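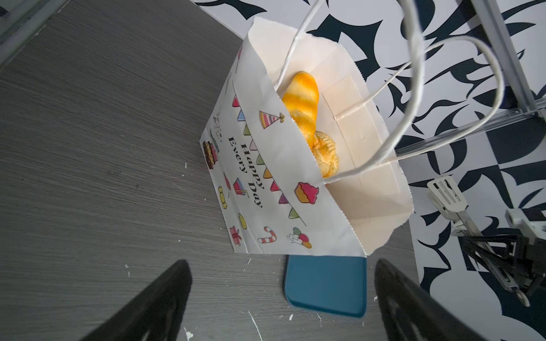
Bread in a white paper gift bag with twisted handles.

We use cookies to keep you signed in and to remember your ticket filters. Accept all | Manage settings

Ticket 2492: Order labels drift down the roll, then print blank
Product: Grisetti label printer, connected through Kudden order software
Site: Bikard bakery, front counter
Opened: 16 August 2024
Handled by: Riet Mertens
Status: Resolved

Problem as reported

The counter printer makes one sticker for each online order. The first few in the morning come out fine. After that the text starts a little lower on each label until the pickup time is printed across the gap and the last line lands on the next label. Once it gets that far, the printer usually feeds one or two blanks and shows a steady orange light. Turning it off and on fixes it for a few orders.

The store has already tried a new roll, a different USB cable and a different outlet. No change. The receipt printer on the same counter is fine.

Log

Asked the store to run the built-in test page with the USB cable unplugged. Five labels in a row came out in the right position. Asked for ten more and those were good too. The printer can find the gap between labels when it is left alone, so I put the sensor lower on the list.

Had them clean the sensor and roller anyway. There was some adhesive on the roller, which they wiped off with the alcohol pads from the kit. Plugged the cable back in and sent three orders from Kudden. The third was already low.

Checked the label size in Kudden. It was set to 80 mm long, and that matches the box the labels came in. Checked the driver on the counter PC. Also 80 mm. I asked for the margin settings and got a screenshot of the wrong window, so that took a second round. Margins are zero on all sides, as they should be.

Sent a plain text file to the printer from the PC without going through Kudden. Ten copies, no drift. That leaves the Kudden template or something Kudden sends along with the job.

Looked at the print queue history. The store printed 422 jobs since the last Kudden update, and the complaint started the same day as the update. I should have asked about updates at the start. The old template was called "Counter" and the new one is called "Counter (2)". Both were still on the PC, with "Counter (2)" set as the default.
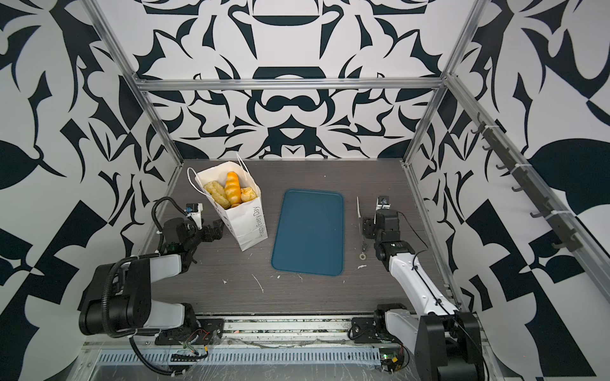 The two templates look the same on screen, but "Counter (2)" has a footer box with nothing in it, and the box hangs over the bottom of the label. Kudden treats the page as slightly longer than 80 mm and the printer feeds the extra each time. Before changing it I asked whether the store wanted anything in the footer, and they said no, all they need is the name, the order number and the pickup time. They put the sticker on the front of the bag, and on one with writing there, like the "Happy Every Day" that runs along the front of the white one, a shorter label is easier to place without covering the words. I said we could leave the label size alone for now and look at a shorter roll later.

Deleted the footer box, saved the template as "Counter fixed" and made it the default. Sent five test orders. All in position.

The blanks came back in the afternoon. The text was in the right place this time, but there was one empty label after every order. This turned out to be a separate setting. Under Devices, "Feed after print" had been switched on while the store was trying things before they called. Switched it off, restarted Kudden and sent another five. No blanks.

Called the store at closing. They had printed orders through the evening rush with no drift, no blanks and no orange light.

Cause

An empty footer box in the template installed by the update made each page too long. The extra feed added up from label to label. The blanks after the first fix came from "Feed after print".

Fix

1. In Kudden, open Templates and select the one marked default.
2. Click Show outlines. Delete any box that crosses the bottom edge.
3. Save under a new name and set it as default.
4. Go to Devices, choose the label printer and turn off "Feed after print".
5. Close Kudden completely, including the icon by the clock, and start it again.
6. Hold the feed button on the printer until it blinks twice – this makes it measure the label again.
7. Print five orders and check the last one, not the first.

Notes

Do not delete "Counter (2)" yet. Kudden will put it back at the next sync and may set it as default again. I have reported this to Yurchenko, who look after the templates, under their reference 964. They expect to have a corrected one in the October release.

If the drift comes back before then, check which template is the default before touching the printer. The store has these steps printed out next to the till.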